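Diary - October, evening

Sourdough again. Starter fed at 6:40 with 100 g rye and 100 g water, lid loose, top of the refrigerator. Kitchen at 17 C, which is too cold for the schedule in the Grarkside booklet. The booklet assumes a warm kitchen and gives a bulk rise of five hours. Mine needed nine last time and was still tight at the shoulders.

Verna Escobedo wrote back about the flour. She says the Kusness white absorbs less than the Modise and that I should drop the water before I blame the yeast. Fair point. I will hold everything else constant for two loaves and change only that.

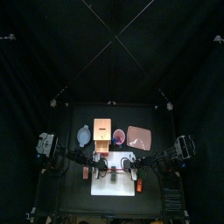
Afternoon, second loaf

Flour 900 g, water down by 30. Mixed by hand for four minutes, rested forty, then salt. The dough came together sooner than the first and left the bowl cleaner. Folded at half-hour intervals, four sets. By the third it held an edge.

Bogdan Piątek phoned during the last fold, so that one was late by ten minutes. Noted in the margin. He wants the oven thermometer returned before his sister visits. I said next week.
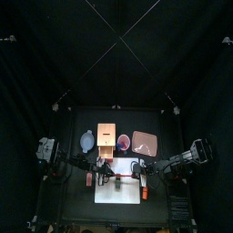
The shaped loaf went into the basket seam side up, dusted with rice flour, and then into the refrigerator until morning. I left more room around it on the shelf this time. The last one sat against the back wall and the skin went hard on that side - a patch the size of a coin, but the blade skipped over it.

Read the booklet's chapter on steam while waiting. The author recommends ice cubes. I have had better results with a covered pot and see no reason to change.
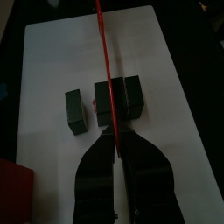 Next morning

Oven set to 450 F. Bogdan's thermometer read 428 after the usual preheat, so the dial is optimistic by 22 degrees. Gave it another quarter hour. Baked covered for twenty-five minutes, uncovered for twenty.

Good height, ear on one side only. Crumb more even than last time, slightly gummy at the base. Cut too early, at one hour. Half to Modupe Bako next door, who prefers it toasted anyway. 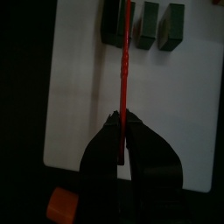 Red rod held upright in the gripper.

To do: return thermometer, buy rye, try the same water with a longer bulk.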